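Propagation notebook, Zalinley glasshouse, bench B
March, entry started 7:40 am, finished after lunch

Citrus rootstock grafts, second look. Writing this up fast, Despina wants the bench back by tonight.

Where we are: the trifoliate seedlings came out of the cool house and went under grow lights. Stems pencil thick on the good ones, thinner than I'd like on the back row. Back row got shaded by the lemon stock plants all winter, my fault, should have turned the trays. Bark slipping nicely on the front ones. Back row still tight, knife drags.

T-buds on the front row, chip buds on the back. Chip doesn't need the bark to slip so no point waiting. Sebastian thinks I should leave the back row three more weeks and T-bud the lot so we can compare like with like. He's probably right for the notebook, wrong for the plants. Budwood won't keep that long, it's already been in the fridge longer than the label says it should be.

Budwood: all off the Manole tree, the old one by the water tank. Lot 2604. Took shoots from last summer's growth, round not angular, leaves off, stalk left on as a handle. Wrapped in damp paper, then a bag. Two of the sticks had gone soft at the cut end, trimmed back to green and used the rest. One smelled off, binned.

Knife wiped with alcohol between every stick. Ran out of wipes halfway, switched to the spray bottle and a rag, slower. Order more. Also tape — the clear stretchy stuff is down to one roll and the old green tape doesn't stretch in the cold, it just snaps. Octavian says he has a box of it at Ostalero, ask him before buying. 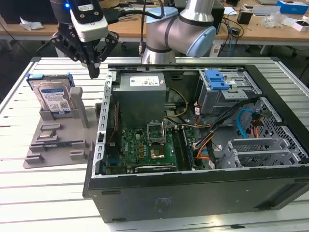 Tying: started from below the cut and overlapped upward so water runs off. On the T-buds I left the bud itself showing, on the chips I covered everything with one layer. Last year I covered the T-buds too and we lost a few to rot, or I think it was rot, didn't write it down at the time. Hence writing it down now.

Height of the bud off the soil: went a hand's width up on all of them. Ghizlane asked why not lower since the stems are fatter down there. Splash, mainly. If the union sits near wet compost we get foot rot, and the sour mix we use stays wet forever. She's going to try a few low ones in a grittier mix on her own bench. Good, want to see that.

Mix for this lot: bark, coir, a bit of coarse sand. No extra feed until buds move. There's slow release in the bark mix already, I forgot that last time and burned the tips on the limes.

Temps. Heat mat on, probe in the corner pot. Reading at 8:15 was fine, reading at noon was high, vents hadn't opened. Went and cranked them by hand. The vent arm on the south side sticks, it's stuck before, Tudor greased it in the fall and it was ok till now. Told him. Until it's fixed someone has to look at noon. Every day. Put a note on the door.

Pests: scale on the lemon stock plants, undersides of leaves along the midrib. Rubbed off what I could with a toothbrush and soapy water. Nothing on the seedlings that I can find but I'd be suprised if they stay clean. Sticky traps up. A few fungus gnats on the yellow ones already, let the tops of the pots dry out between waterings and see.

Zolley seedlings (the odd ones Octavian raised from fruit) — didn't touch them. Leaves are pale between the veins, new growth only. Could be iron, could be cold roots. Water here is hard. Moved them onto the warm end of the mat and will give them rainwater for two weeks before reaching for the bottle. If I change both I won't know wich one did it.

Labels. Pencil on the white tags, NOT the marker, the marker fades by June. Tag says rootstock, scion, lot, initials, T or C for bud type. Please don't pull tags out to read them and push them back in a different pot. Happened twice last season.

To do
- pinch test on the leaf stalks in 3 weeks, if it drops clean the bud has probably taken, if it shrivels and hangs on it hasn't
- unwrap T-buds first, chips a bit later
- bend the tops over once buds are green, don't cut them yet
- tape from Octavian
- wipes
- south vent, Tudor
- clean the knife properly and oil it, it's spotting near the handle

Despina can have the left half of the bench tonight. Right half stays as is, don't move the trays off the mat.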